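Company > About Clirar > Who we are

Print this page | E-mail this page

About Clirar

Clirar supplies kitchen equipment to furnished lettings, student residences and holiday accommodation. The company was established by Upendo Minja, who had managed residential property for a number of years and had found that tenants were often left with cupboards full of unsuitable pans and very few lids that fitted. Clirar remains privately owned and operates from a single site at Stesside, where all goods are received, inspected, sorted and packed. There are 10 permanent members of staff.

What we supply

Our work is organised in sets. The smallest is intended for a studio flat and contains one saucepan, one frying pan, storage containers, table settings for two and basic utensils. The largest, the Skurker set, is made up for shared houses and includes four saucepans in graduated sizes. Every set comes with a printed contents list for use at the start and end of a tenancy.

In the last financial year we supplied 199 complete sets and roughly 3000 individual pieces. Individual pieces are chiefly replacements for items lost or damaged during a tenancy, and small saucepans and storage containers account for the greater part of them.
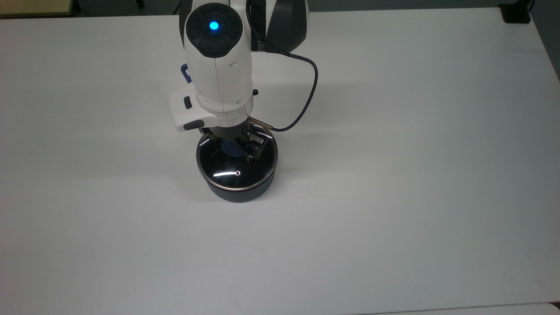 May a customer order one item without buying a whole set?

Single items may be ordered by any customer with an account, and no minimum order value applies. The code printed beside the item on the contents list should be quoted, so that the replacement matches the original.

How the work is done

Goods are unpacked and inspected on arrival. Pans are examined for dents, uneven bases and loose handles; containers are examined for cracks and for the fit of the lid. Items which do not meet our standard are returned to the maker or, where the fault is only a matter of appearance, offered at a reduced price.

Items that pass inspection are then sorted by size and colour. Colour is of some practical importance to our customers. Many residences assign one colour to each kitchen, and we keep pans with coloured handles in stock for this purpose.

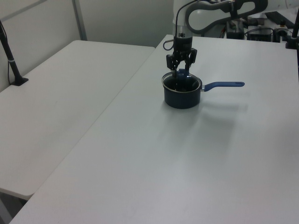 Small navy saucepan with a blue handle

Smaller items are placed inside larger ones where this can be done safely, with paper between them. Glassware is boxed separately. The contents list is checked against the box by a second member of staff before the box is sealed.

Our people

Upendo Minja continues as Managing Director and is responsible for buying. Định Triệu joined as Stores Supervisor and was appointed Head of Operations after the move to Stesside. The Procházka range of heavier pans, introduced last October, was selected under his direction for kitchens in frequent use.

Visits to Stesside are by appointment. Account enquiries should be addressed to the sales office in writing.

Page last reviewed: Jul 21, 2026

Contact us | © Clirar. All rights reserved. | Back to top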